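October, bench notes, small chamber (the Pellgate)

Picked this up again at 7 in the morning while the building was quiet, which is the only time the compressor noise doesn't bother anyone upstairs. Good session! Writing it all down before I lose the details.

Door seal first. The new gasket went in last night and had the whole night to settle. Took the chamber up slowly, nobody inside, and held at the low setting for 18 minutes. The needle sat still the entire time. With the old gasket we were topping up constantly, so I'm really pleased with this. I ran it again with the bench cushion in place (it changes how the door frame sits, or I think it does) and got the same result. Rebecca Barbieri was right about the silicone grease – a thin wipe, much less than I'd been using. The old one came out with a fat ridge of the stuff all along the hinge side, and there's a flat spot at the bottom where it had been pinching.

Oxygen line: the Jollia mask hose still has that stiff bend near the wall fitting. I turned the elbow 2 clicks toward the door and it hangs much better. Sat in there with the door open and the mask on, lying back the way a client would, and for once it didn't tug on my left ear. Small thing, but when you're lying there for an hour it's huge.

Comfort stuff. Humidity has been the main grumble on the intake sheets, mostly dry throat and dry eyes. I'd love to try the Tijani humidifier bottle on the supply side, but it needs a proper look at the oxygen rating before it goes anywhere near the line. Not touching it until I have that in writing.

Also timed the vent-down. 54 seconds from the low setting with the valve at the second mark, and it's smooth now, no thump at the end. Ears will like that. The old routine was quicker and people winced.
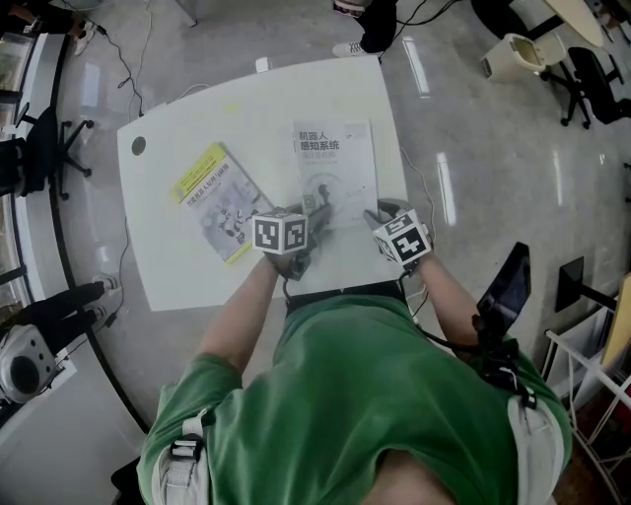 For the log: the intercom is still scratchy on the inside speaker. Swapped the cable, no change, so it's the speaker itself or the little board behind it. Costudico has a replacement that looks like the same hole spacing – must measure ours before ordering, I got burned on the porthole trim that way.

Next time:
hold test again with the cushion and a dummy load
write the grease amount on the door card
ask Rebecca if she still has the old valve chart
measure the speaker holes
gauge calibration sticker is getting hard to read, reprint

Left the chamber vented, door ajar, oxygen off at the wall. Old gasket is in the bag on the hook if anyone wants to see the flat spot, it's worth a look.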